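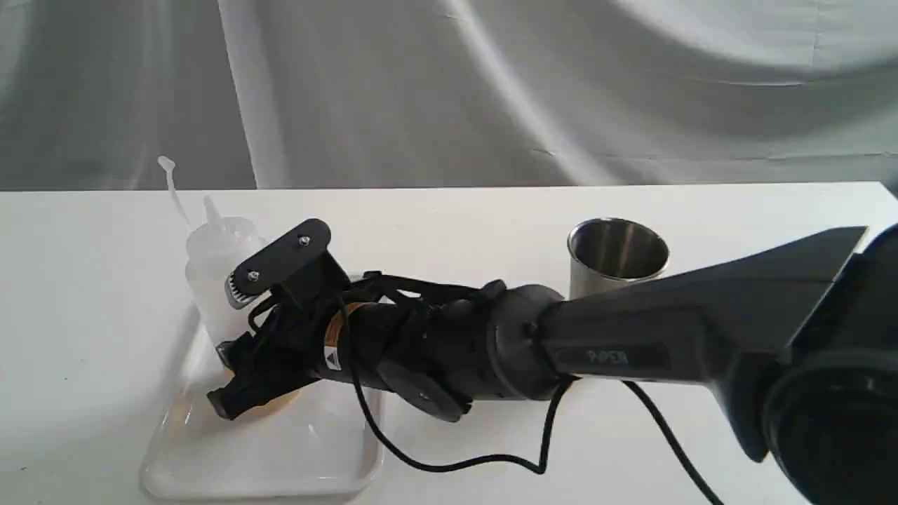

Nendport Drainage Renewal, Stage 2
Progress report to the Bielecka Fund
Submitted 1/9/19
Prepared by Agnes Berge, project engineer
Approved by Erhan Karabulut, program manager

1. Status

Stage 2 covers the replacement of the combined sewer under the lower part of Nendport and the separation of surface water from foul flow between the market and the Punham road. Pipe laying in the main trench is complete. Lateral connections are in progress. Spending is within the approved budget, and no change to the total grant is requested. The completion date for surface reinstatement has moved back by two weeks for the reasons given in section 3.

2. Work completed in this period

The old clay sewer was surveyed by camera before excavation. The survey confirmed root intrusion at most joints on the north side and a partial collapse close to the old tannery outfall. The collapsed length was taken out first and flow was diverted by pump while the new pipe was bedded. The pump set was hired from Dinitz under the existing rate agreement.

The new surface water main has been laid to its full Stage 2 length of 500 yards. Bedding is crushed stone, compacted in layers, with a geotextile wrap where the trench passes through silt. All lengths passed the air test except one, which failed at a rubber ring joint. The joint was cut out, remade and retested, and it passed. Test sheets are in Appendix B.

Five manholes have been built on the new main. The one at the Punham road junction is deeper than drawn, to clear a water main that was not on the utility records. Revised levels were issued in May and the downstream gradient remains within the design limits.

3. Delays

Groundwater in the eastern part of the trench stood higher than the boreholes had shown. Dewatering with well points was needed before the excavation could go below the springline of the old sewer, and progress was slow until the water table had been drawn down. The cost has been met from contingency.

The second delay concerns lateral connections. The drawings show 17 properties on the foul sewer. Dye testing found that two of these also discharge roof water to it by way of shared yard gullies. Separate surface water laterals have been designed for both. One owner has signed the access agreement. The other has asked for a revised route that avoids a retaining wall, and a drawing has been sent.

4. Flow monitoring

Flow loggers remain in place upstream and downstream of the works. Dry weather flow at the downstream logger is lower than in the baseline period, consistent with the removal of infiltration through the old joints. Storm response cannot be assessed until the laterals are switched over. The upstream logger lost its record for several days after a battery fault. The gap has been left blank in the data and has not been filled by interpolation.

5. Finance

Claims to date cover pipe, stone, manhole units, labor and pump hire. The retention on the pipe supply contract will be released once the final air tests are signed off. Contingency remaining is sufficient for the two added laterals and the extra dewatering. A breakdown by cost code is in Appendix A.

6. Next period

Remaining laterals will be connected from the downstream end upward. The old sewer will then be grouted and abandoned, apart from the length kept as an overflow. Permanent paving follows once trench settlement readings are stable over two consecutive checks. The fund's inspector is asked to confirm a date for the witness test at the Punham road manhole.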